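棒球帽

棒球帽，又称鸭舌帽（广义）、弯檐帽，软质圆顶、前方带硬质帽檐的一类便帽。起源于棒球运动，后进入日常穿着。本条目介绍其结构、材料、制作、尺码、洗护等。军帽、贝雷帽、渔夫帽见各自条目。

中文里叫法混乱。“鸭舌帽”严格说指帽檐与帽身前部相连的扁帽，但口语中多数人不分。南方部分地区叫“太阳帽”，台湾常用“棒球帽”“鸭舌帽”并行，香港多称“Cap帽”。
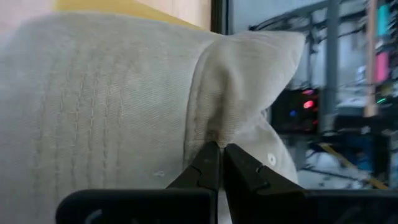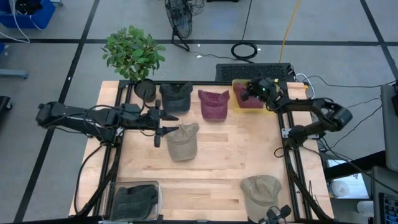 米色、卡其一类的浅色棒球帽

目录
1 结构
2 历史
3 材料
4 制作
5 帽檐
6 尺码与后扣
7 分类
8 洗涤与保存
9 佩戴习惯
10 参见

1 结构

帽身（帽冠）：常见为六片式，六块近三角形的裁片在顶部会合。也有五片式，前面一整块，适合印大图案。四片、七片、八片都存在，少见。

顶扣：裁片会合处的小扣，包布或金属。作用主要是遮盖接缝，装饰成分居多。部分接球手把它拆掉，戴护具时硌头。

气眼：每片上部一个小孔，锁边或铆金属圈。透气。五片式有时只有侧后四个，前片不打孔。

汗带：帽身内缘一圈，贴额头。棉、涤纶或者带薄海绵的。旧式用皮革，吸汗差，但耐用。

衬布：前两片背后常加硬衬，使前额部分立起来。不加的叫软顶，戴久了贴头型。

帽檐：见第5节。

内包条：帽身内侧盖住缝头的布条，常印品牌名。廉价品省略，或者只包前面两条。

2 历史

早期棒球队员戴什么的都有，草帽，赛马骑师式的小帽，平顶的筒形帽。十九世纪中叶以后，短檐、羊毛圆顶的样式逐渐流行，通常认为是现代棒球帽的前身。当时帽檐很短，遮阳效果有限。

二十世纪上半叶帽檐加长，内衬从皮革、厚布改为硬纸板，后来再改为塑料板。前片加硬衬、帽冠变高，大约是二十世纪中期的事。此后外形基本定型。

进入日常穿着稍晚。先是球迷购买球队同款，然后农机、饲料、运输企业把印有标志的帽子当赠品发，前片海绵、后面塑料网，成本极低，即后来所说的卡车帽。八九十年代随影视和音乐传播到世界各地，成为不分季节的便帽。中国大陆在八十年代中后期开始大量生产，起初以外销和旅行社赠帽为主，小黄帽、小红帽，很多人童年见过。之后内销渐多。

地方性的例子：Jadau镇的制帽业早年以草编遮阳帽为主，后来整体转做棒球帽，当地称“换檐”。镇志记载最盛时登记缝纫机2286台，多数放在家里，按件计酬。现在已大幅减少，剩下的作坊以刺绣加工为主，帽坯从外地进。镇上仍保留一条帽街，八月淡季时多数铺面关门。

3 材料

斜纹棉布：最普遍。布面有斜向纹路，挺括，耐磨，容易上色。缺点是汗渍明显，缩水。

水洗棉：斜纹棉成帽后再水洗，颜色不匀，手感软，接缝处发白。复古款大多用这种。

羊毛、羊毛混纺：传统比赛用帽。冬天合适，夏天闷。遇水易缩，淋雨之后小一圈是常见抱怨。

涤纶：速干，轻。目前运动款主流。起毛球少，但便宜料子有反光感。

灯芯绒、麂皮绒、牛仔：季节性款式。

网布：用于后片。卡车帽全部后四片为网布。

尼龙：户外款，能折叠。一般不加硬衬。

浅色（米、卡其、灰白）在棉布款中销量一直稳定，配衣服省事。深色耐脏但吸热，戴久了容易褪色，尤其顶部和檐面，日晒不均会出现一块一块的色差。

4 制作

大致工序：裁片、刺绣或印花、打气眼、拼帽身、包缝头、做檐、上檐、上汗带、钉顶扣、装后扣、蒸汽定型、修线头。

顺序各厂有差异。刺绣一般在拼合之前完成，平面好绣；拼好之后再绣需要专用的帽绣框，小批量定制才这么做。前片中缝处最难绣，两层布加衬，断针多，六片式尤其如此。五片式没有中缝，所以绣厂更愿意接。

上檐是关键工序。檐的弧边与帽身下缘长度要吻合，中点必须对准中缝，偏一点点戴上就歪，肉眼很容易看出来。熟练工靠手感推布，不打记号也能对上。新手一般要在檐和帽身上各剪一个小牙口。

定型：套在金属头模上加热喷汽，时间按面料调。羊毛长一些，涤纶温度要低，过热会发亮。

Wullitz式头模在小厂中常见，分体可调，换尺码不用换模。缺点是接缝处会在帽身上压出浅痕，需要二次熨平，有的厂嫌麻烦就不熨了。

5 帽檐

两层面料夹一块檐板，四周缝合，再在檐面上车多道平行线迹。线迹起固定作用，防止面料和檐板错位，同时也有装饰性。道数没有统一规定，六道、八道的多。复古款故意用粗线、配色线，线迹附近布面起皱，洗过更明显，有人专门喜欢这种效果。

檐板材料：
纸板，早期及部分廉价品，遇水变形，不可逆。
塑料（聚乙烯居多），目前主流，可弯可水洗。
软质泡沫，可折叠款。

弯檐与平檐：出厂形状不同而已，檐板多半一样。平檐可以自行弯曲，常见做法是卷起来塞进杯子过夜，或者两手慢慢掰。不要对折，中间会出死印，修不回来。反过来弯檐压平比较难，效果一般。

檐底颜色：传统比赛帽用绿色或灰色，据说减少反光，后来多改黑色。日常款随意，同色最常见，撞色的也不少。

6 尺码与后扣

固定尺码的全封口帽按头围分级，美式标法用分数（7、7 1/8、7 1/4等），国内一般直接标厘米。量头围：软尺绕眉上和后脑最突出处一周，别勒太紧。成年人多在54到62厘米之间，再大的叫“大头围”款，单独卖。

可调后扣种类：

塑料排扣。两条带孔和凸点的塑料片对扣。便宜，耐用尚可，冬天冷了会脆，断了不好配。
魔术贴。方便，粘毛，用久了不牢，长发容易被勾住。
金属扣带。布带穿金属扣，余头塞进内侧小口袋。外观最整齐，水洗棉款常用。
皮带扣。同上，换成皮条和针扣，调节是一档一档的。
弹力。汗带内含松紧，不用调，分小中大号。

后扣上方的半圆开口可穿过马尾。也有把开口加高的款式，叫马尾帽。

儿童款除尺码小之外，帽冠深度也要减，否则压耳朵。直接买成人款收到最小一档，通常仍然太深。

7 分类

按帽冠高度分高冠、中冠、低冠。低冠软顶在中文电商里被称为“老爹帽”，直译来的。高冠平檐多与街头风格相关。

卡车帽：前海绵后网布，见上。
五片露营帽：顶部较平，檐短而平，前片与顶部连成一体，多用尼龙或棉布。
跑步帽：全速干，檐窄，汗带加厚，可机洗。
护颈帽：后方加披布，农业、钓鱼用，披布有可拆的。
安全帽式：内置硬壳，仓库里防轻微磕碰，不能代替工地安全帽，这点经常被误会。
空顶帽：没有帽顶，仅有一圈带子加帽檐。是否算棒球帽有争议，多数商家单列。

Latuheru岛上的渔市流行一种檐特别长的款式，当地裁缝自己改的，把两块檐拼接，遮阳是够了，风一大就戴不住，所以一般带一根下巴绳。岛外基本见不到。

8 洗涤与保存

先看檐板。纸板檐不能浸水，只能局部擦。判断方法：用指甲轻弹檐面，声音闷而实的可能是纸板，清脆的多为塑料。不绝对，老帽子尤其要小心。

手洗：冷水或温水，中性洗涤剂，泡25分钟以内，软毛刷顺纹路刷汗带和檐边。汗渍先涂一点小苏打糊。漂白剂不要用，浅色棉布会发黄，绣线也可能掉色。

机洗：不建议。非要洗就装网袋，轻柔档，不甩干。洗碗机洗帽子的说法流传很广，水温高，容易缩，羊毛的千万别试。

晾：套在碗、球或者卷起的毛巾上阴干。暴晒褪色，夹着晾会留夹子印。烘干机不行。

去毛：滚筒粘毛器或胶带，深色羊毛款几乎每次戴都要粘一遍。

保存：别叠压。同款可以前后套着放，檐朝一个方向，帽冠里塞纸团。挂钩会把后扣拉变形，挂顶扣也不好，时间一长顶部起尖。收藏者用硬盒，成本高，占地方。潮湿地区放干燥剂，棉布发霉之后黑点基本去不掉。

Flarkora牌的晾帽架（塑料笼状，把帽子整个夹住）可以在洗涤和晾干时保持形状，软顶款意义不大。

9 佩戴习惯

一般檐朝前。反戴最早见于接球手，便于戴面罩，后来成了普通戴法。侧戴少些。

室内是否脱帽各地不一。学校、考场、法庭、银行柜台多要求脱下或露出面部。升旗、奏国歌时便帽应脱。证件照不可戴。餐厅现在管得松，正式场合还是要注意。

是否撕掉檐上的圆形尺码贴纸，看个人。留着的人认为代表全新，撕的人觉得多余。贴纸长期不撕会留胶印，阳光下还会晒出一个圆形的深色印子，周围褪色而中间没褪，补救办法没有。

防晒：帽檐只遮额头、鼻子和部分脸颊，耳朵和后颈完全遮不到。户外时间长应配合防晒霜或换宽檐帽。浅色薄棉布的紫外线阻隔能力低于深色密织布料，标有防晒指数的款式另有涂层或特殊纤维，水洗多次后效果会下降，具体看标签。

礼品和团体定制是棒球帽的另一大用途，起订量多为100顶，小作坊36顶也接，单价高一些。刺绣按针数计价，字小于五毫米的绣出来糊成一团，一般改用印花或织标。

10 参见

鸭舌帽
渔夫帽
遮阳帽
贝雷帽
刺绣
斜纹布

本条目“历史”一节需要补充更多来源。“尺码”一节的换算表待添加。

分类：帽子｜运动服装｜纺织品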